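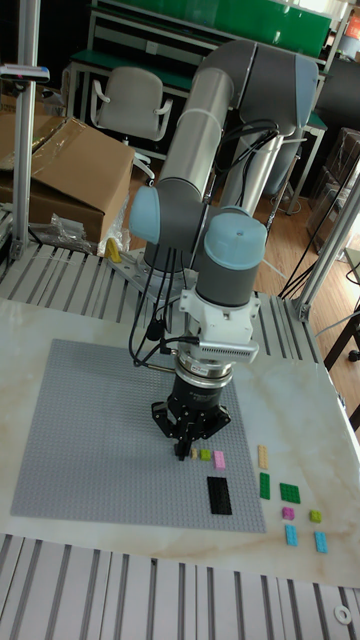 Capucine Leclerc wrote in to say that a baseplate under a small build is a waste of table, that she has always put her bricks straight down on whatever was there, and that I should stop telling beginners to lay anything out at all when tipping the tub works fine.

I half agree with her. Most advice about laying out Lego is written by people who sell trays. I've tried a good deal of it at my own table, and the version below is what survived. It suits a small build, a handful of loose pieces and one big plate. If you have a 200-piece kit with numbered bags, follow the bags and leave this page alone.

What you need

A large studded baseplate, any colour. Grey is easiest on the eyes and every other colour shows up against it.
A hard, flat table. Carpet is hopeless and a tablecloth is nearly as bad.
The pieces for the build, and only those.
Somewhere else to put the tub.

You don't need a sorting tray. I bought the Gurnusik one with the clip-on lid and it now holds screws. The Nirnier mat, which is supposed to stop bricks from sliding, also stops you from sliding them, and sliding them is half of how you sort.

Step 1: Clear more table than you think

The plate goes to one side and bare table stays on the other. Most guides put the plate dead centre because it looks good that way, and then you end up with loose bricks on all sides and your sleeve in some of them. Push it left if you're right-handed, right if you aren't. Leave a gap on your working side wide enough for your whole hand, palm down.

Check the plate lies flat. Old ones curl at the corners. You'll see it said that a heavy book overnight will fix this. I've tried the heavy book with two different plates and they were just as curly the next morning, so I doubt it. If yours rocks when you press a corner, turn it so that the worst corner is farthest from where you'll be building.

Step 2: Pick the pieces before you sit down

Go to the tub with a list, even a scribbled one. Take out what's on it and shut the lid. I set the oven timer for 20 minutes, and if I haven't found a piece by then I choose a different piece. There's a popular method from a club called Unia where you spread the entire tub over a bedsheet first. It's pleasant enough if you like bedsheets. As a way of finding one small magenta brick I rate it no better than digging.

Step 3: Decide what starts on the plate

Here Capucine and I part ways. A few pieces should be on the plate before you start, and I mean the ones that are a nuisance loose:

The tiny ones. They roll under things and they're hard to pinch off a smooth table. On the studs they at least stay where they are.
The biggest flat piece. Flat plates are miserable to pick up from a hard surface with short nails. On the studs you can get a fingertip under the edge, as long as you haven't pressed it home.

Put the tiny ones in a short row, side by side, near the edge closest to the loose pieces. Tan, lime, pink, whatever you've got. The big flat one goes just below them. Leave the rest of the plate bare, since that's where you're going to build, and don't be tempted to fill it up with things you might want later.

Pressing down is optional. Sitting them lightly on top is enough if nobody's going to bump the table. If there are children or a cat in the house, press.
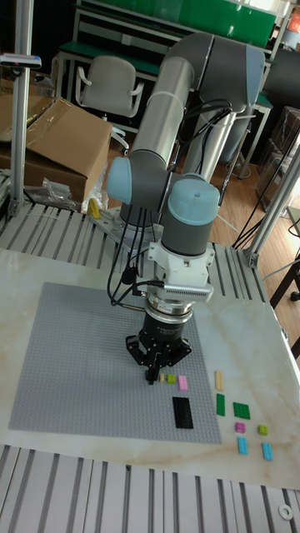 Everything else stays off the plate, on the bare table, in loose columns. Longest at the top, then the squarer bricks, then the small ones, and whatever is left over at the bottom. I wouldn't fuss about straight lines. You only want enough space around each brick that you can take hold of it without nudging its neighbour, and a finger's width does it.

Step 4: Forget about sorting by colour

I know this is the first thing everyone does. It looks tidy and it photographs well, and for a big collection there may be something in it, though even there I have my doubts. With a handful of bricks it slows you down. Two greens next to each other are easy to mix up at a glance if their shapes are close. A magenta beside a lime, never. So if anything, let neighbours differ in colour and group them by size.

The one exception I'll allow is identical pieces. A pair of light blues the same shape can sit together at the bottom, where you'll find both when you want them.

A reader pointed me to the Charpentier method, which goes by colour, then by height, then by the number of studs, with a little card for each heap. I gave it a fair go over a weekend. I spent longer writing the cards than building. If you have 60 kinds of brick and a room to keep them in, you may get more out of it than I did.

Step 5: Move one piece at a time

Pick up from directly above, fingers either side of the brick, and lift straight up. Dragging is fine for sorting, but once the columns are set it only wrecks them. Bring the brick over the plate, line up one corner with a stud, and lower the rest of it onto that corner. Then press.

If it won't go down, it's nearly always half a stud out. Lift it and start the corner again. Leaning on it harder marks the studs.

Work from the far side of the plate towards yourself. Plenty of tutorials say to begin in the middle, and I've never seen one give a reason. Starting at the far side means your wrist isn't hanging over finished work.

Step 6: Putting it all back

When the build comes apart, set the pieces out in the same arrangement before they go back in the tub. It takes a minute and a missing brick leaves an obvious hole in its column. Look under the edge of the plate first. Small ones get in there, and you'll only find out when the plate starts to rock.

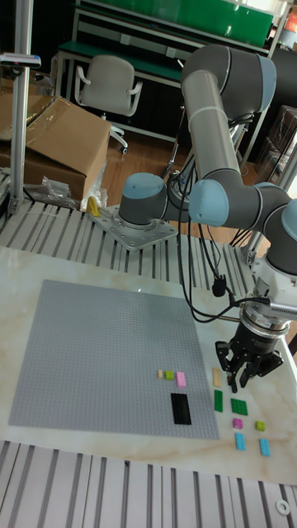 Page last changed: 11/3/25 (steps 3 and 4 reworded, link to the tray review removed)

Things that go wrong

The flat plate won't come off. You pressed it down all over. Use a brick separator at one corner, or slide the edge of another thin plate underneath. A butter knife works too and will leave a scratch, whatever the forums say about wrapping it in tape.

Bricks skate around on the table. Polished stone and glass are the worst for it. A sheet of plain paper under the columns is plenty. It costs nothing and you can write on it.

You can't tell tan from cream. Neither can I in the evening. Take both to a window. Special daylight bulbs get recommended for this and I haven't met one I'd pay for.

The loose area keeps growing. That means the tub is open again. Close it, and put back whatever isn't on the list.

Somebody wants to help. Give them the columns and keep the plate for yourself, or the other way round. Two people building on one plate from opposite sides has never worked in this house, though Capucine tells me it works perfectly well in hers.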